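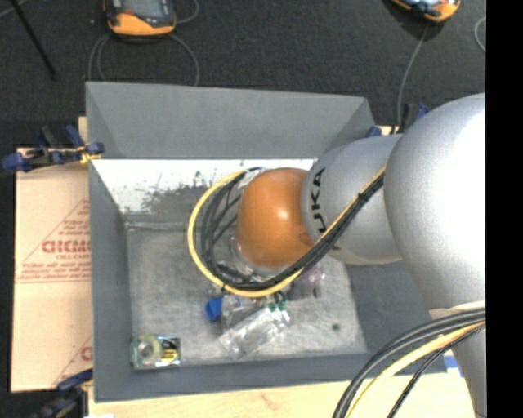
What does Kindetti do?

Kindetti stores, sorts and packs small goods for independent retailers that do not keep a warehouse of their own. Goods are received in bulk, held in open bins, and picked to order for shipment to the retailer's customers.

Our History

The company was founded by Anastasia Kouris and Benito Llorente, who had managed the stockroom of a hardware distributor together. Their first client, Lallolis, remains with us. Kindetti now serves 25 retailers from a single building in Urov and employs staff on 3 shifts.

Our Bins

Each product line is assigned its own bin. Open tops allow the contents to be checked without handling, and bins remain in service for as long as their walls and floors are sound. Surface wear is expected. Any bin with a crack or a raised edge is withdrawn and replaced before the next shift. Our current stock stands at 400 bins in 4 sizes.

Management

Anastasia Kouris, Managing Director
Benito Llorente, Director of Operations
Kojo Boateng, Receiving and Inventory
Ignacio Benítez, Client Accounts

Working With Us

Retailers wishing to place goods with Kindetti are asked to write to Client Accounts with a product list and expected monthly volumes. New accounts are not opened in November.

Page last revised 2021-08-31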